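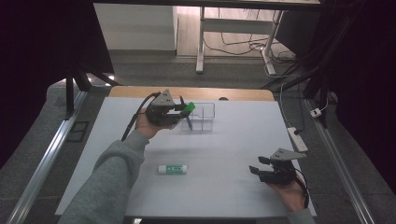

Step 1: Pull everything out first

Empty the whole drawer onto the table before you buy a single organizer. I know, the bins are the fun part! But you need to see the pile. When I did my desk in March I had glue sticks from two apartments ago, plus a ruler I'd replaced twice.

Step 2: Test the pens

Scribble with every single one on scrap paper. If it skips, give it one more try after a few quick circles, then let it go. Markers get a second chance if you store them tip down overnight (this works more often than you'd think, and it feels like magic when it does).

Step 3: Sort by what you do, not by what it is

This changed everything for me. I used to keep all the pens together and all the tape together, and every time I wrapped a package I opened four drawers. Now there's a mailing bin, a bill-paying bin and a drawing bin, and yes, each has its own pen.

Step 4: Measure the drawer

Measure the inside, with the drawer pulled all the way out, and don't forget the height. Mine is 44 cm wide and the lip at the front eats 2 cm of depth. Small open bins are my favorite because you can drop things in with one hand while you're on the phone.

Step 5: Fit the bins and live with it

Put the bins in loose and leave them that way for a week before you stick anything down. You'll shuffle them, I promise! Once they've settled, a dab of removable putty under each corner stops the sliding.

Step 6: The quick reset

Set a timer for 30 minutes on the last Sunday of the month and put the strays back. Most months I'm done well before it rings and use the leftover time to sharpen pencils.

Next up: taming the cable drawer

Posted May 26, 2020 in Desk & Paper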